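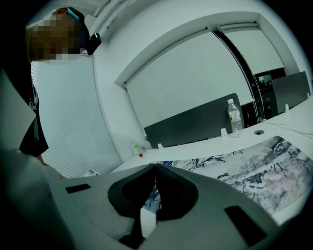 The long desk by the window, mat on it.

So the budget round is upon us again and I've been told to have the shopping list in before Christmas, which means I've spent most of this week in a spreadsheet and very little of it doing any proper work. I thought I'd write it up while I'm cross about it.

We went in wanting two things: more hand-held grippers for collecting demonstrations, and an arm to run the results on. I put them on the same sheet in February and that was my first mistake. They're different kinds of spending altogether! The arm is one big purchase that gets argued over once. The grippers are lots of little purchases that go on for ever (pads, cables, marker cubes, the odd shell) and I'd budgeted for the shells and nothing else.

Prices, then. Wedeo want 500 a gripper if you buy singly, and Stalov want 300 for what looks on paper like much the same thing, only theirs comes without the finger pads. I rang up to ask what a set of pads costs and they said they'd get back to me. That was a fortnight ago. You always need grippers in pairs as well, so whatever number you first think of, double it, and then add a spare pair for the week when one of them is in the post. 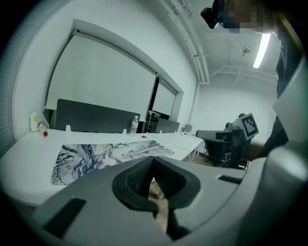
Quintana, who commented on my last post, reckons I've got the order wrong and should leave the arm out until next year: "You'll use the hand-helds every day and the arm once a month. Spend it where the hours are, and put what's left into storage, because you will run out of disk long before you run out of ideas." I've been chewing on that ever since and I think it's mostly right, annoyingly. I had one line for disks and it was a joke of a line.

The trouble with leaving out the arm is that money not asked for this year tends not to be there next year either. Anyone who's had to deal with a finance office will know the feeling. So I've split it. The arm stays on the form as its own item with its own paragraph, and if they strike it out at least the rest survives.
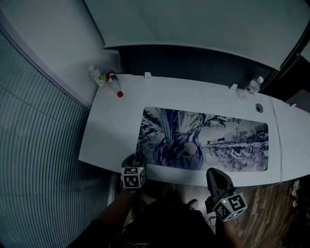 Both hands busy, at the front edge of the desk.

The other thing I forgot was furniture, of all things. I'd costed everything that plugs in and left out everything it stands on. A decent desk costs real money, and so does having someone in to put sockets where you want them. Vukness do a bench with the power already built in and I was very taken with it until I saw the delivery charge (for one bench! to the ground floor!). We'll carry on with what we've got.
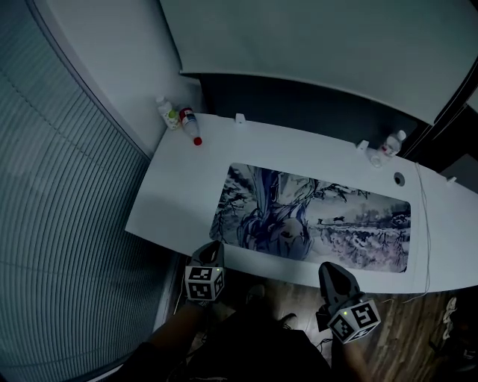 After all that, the total for the small stuff comes to 2606, with the pads guessed at and the disks done properly this time. I've left the arm out of that figure because the quote runs out at the end of the month and I'm not retyping the whole sheet if it changes.

If you've bought pads separately from anyone, do leave a comment and tell me what you paid and how quickly they wore down. I've got until Wednesday to change that line.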